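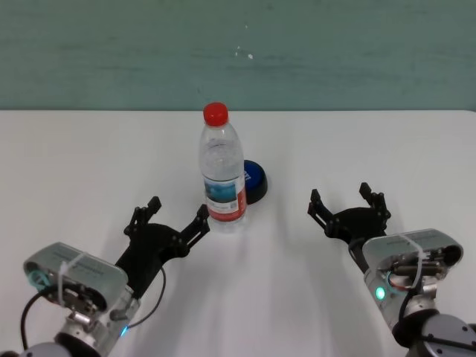
Ticket: Drornon wash line logger dropping out, harvest records not syncing to Veseo

Status: closed
Opened by: grower, Cloutier block (peppers and a bit of zucchini)
Last updated: March 28, 2025

First post

Hi folks, me again. My wash line logger has stopped sending its readings to Veseo and I've got a food safety audit coming up, so I'm a touch keen to get this sorted. The logger is the Drornon one on the dump tank, firmware whatever came down in January. It takes a sanitizer reading and a water temp every 20 minutes while the pump's on. Or it did! Now I get a good run in the morning, then nothing until I walk over and poke the reset button.

The display on the unit keeps ticking along just fine, so I think the probe is okay. Sanitizer was sitting at 90 ppm on the display and my paper test strip looked to be in the same neighbourhood. Veseo has a big flat gap for the same stretch.

What I've tried so far:

Power cycled the logger and the gateway (twice, the second time in the order the manual wants, gateway first).
Took the logger off the Veseo account and paired it again. Worked until lunch.
New batteries in the gateway backup. No difference, but they were due anyway.
Moved the gateway from the office to the shelf by the packing shed door. Seemed better for a day, then same old.

Update 1

Thanks for the quick reply. You asked for signal strength at the logger, and it's 62 per cent with the shed door open. With the door shut it's less, but it jumps all over the place so I won't give you a number I'd have to take back. The door is galvanized steel and it's on the colour-coded map as "clean side", so I can't just leave it open all day, much as I'd like to.

You also asked if anything new had gone in. Yes! We put in a second cooler compressor after Christmas, from Estano, on the wall between the gateway and the tank. I hadn't connected the two at all. The dropouts do line up with the afternoons, when it's working harder.

Update 2

Ran the test you suggested: cooler off for an hour before picking started, door shut, pump on. Every reading came through. Turned the cooler on and lost the second one. Did it again the next morning and got the same result, so I'm happy to point the finger.

I strung the gateway up on the far side of the shed, above the hand-wash station, using the 100 foot cable that had been sitting in the truck. It's not pretty. I've zip-tied it along the rafters and kept it well away from anything wet.

One question while I've got you. Are the missing readings still stored on the logger, or are they gone? The auditor will want the whole record and I only wrote up the paper log for some of those days (yes, I know).

Update 3

Found the export under Maintenance, then Stored Data, exactly where you said. It pulled the lot onto a USB stick and Veseo took the file on the second go. First go it complained about the date format, so I switched the logger to year first and it was happy after that.

The imported rows show up in grey with "manual upload" beside them. I've added a note to the food safety binder saying which days those were and clipped your email in behind it.

Update 4

A full week of picking with no gaps. Cooler on, door shut, both lines running. You can close this one. I'd still love an alert when the logger goes quiet, if that could go on the wish list, and a text would suit me better than an email. I don't look at email until after supper.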